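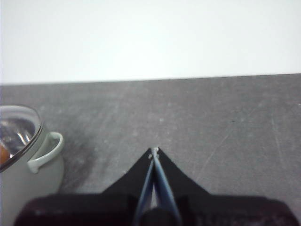

Nakenier electric stew pot, gray-green, glass lid in place.

Nakenier Electric Stew Pot, Gray-Green
Supplied by Grakudent
Page revised 2020-04-02

Countertop stew pot with dial control and glass lid. Intended for soups, braised dishes, beans, porridge and one-pot rice meals in a household kitchen. Not rated for commercial service.

Placement
Set the pot on a flat, dry, heat-tolerant surface. Stone, tile and sealed composite counters are suitable. Do not operate on cloth, on a stovetop, or on a painted wood surface. Leave 100 mm of clearance behind the body and on both sides, and do not run the pot under a wall cabinet – steam leaves at the lid edge and will lift veneer over time. Turn the handles so that neither one projects past the front of the counter. Dragging the pot will mark a matte surface; lift it.

Power should come directly from a grounded wall outlet. Extension cords and plug-in timers are not approved for use with this model. Position the pot so that the cord lies slack behind the body and the controls face the user. With the panel facing out and the wall behind, the round dial can be read from a normal standing position, and the raised grip across it serves as the pointer. Turn the dial by the grip only. The chrome-colored bezel around the panel shows fingerprints and can be wiped with a dry cloth. Unplug the pot before cleaning any part of the panel.

Lid
Domed glass with a knob at the center. Use a dry mitt when lifting and tilt the far edge up first. Allow the glass to cool before washing. Do not place a hot lid in cold water or directly on a stone counter. A lid with a chip or a visible crack must be withdrawn from use. Replacement lids are listed under Lirkow spare parts.

Handles
Two, one on each side, in the body color. Use both when moving the pot. Do not move it while it contains hot liquid.

Cleaning
Unplug and cool fully. Wipe the outer body with a damp cloth and mild soap. Do not immerse the body or rinse it under a faucet. Steel wool and powdered cleansers will dull the finish. Dried starch under the lid rim can be loosened with a damp cloth left in place for a few minutes. Dry the rim before storage.

Ordering
Order code: 359
Color: gray-green
Spare lid: Lirkow list, same order code
Carton quantity: one
Minimum trade order: 200 units
Stock at Quan warehouse: 2,000 units
Next scheduled delivery: June
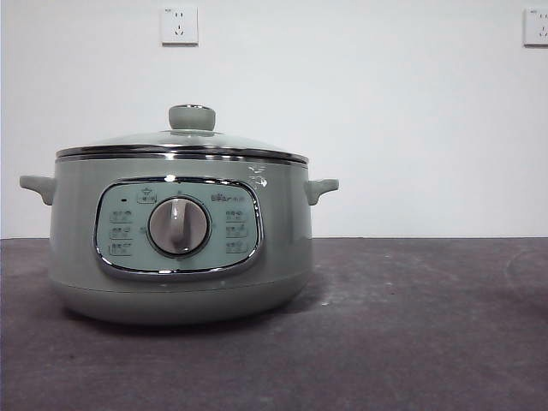

Trade orders are packed at the Quan warehouse and released in the sequence received. Each carton is marked with the order code and color on two sides. On arrival, check the glass before signing, then check that the knob sits straight at the center of the lid. The silver-toned ring at the top of the knob and the shiny rim around the pot should be free of dents. Damage claims must quote the order code and include a photograph of the carton. Claims without a photograph are returned to the sender for completion.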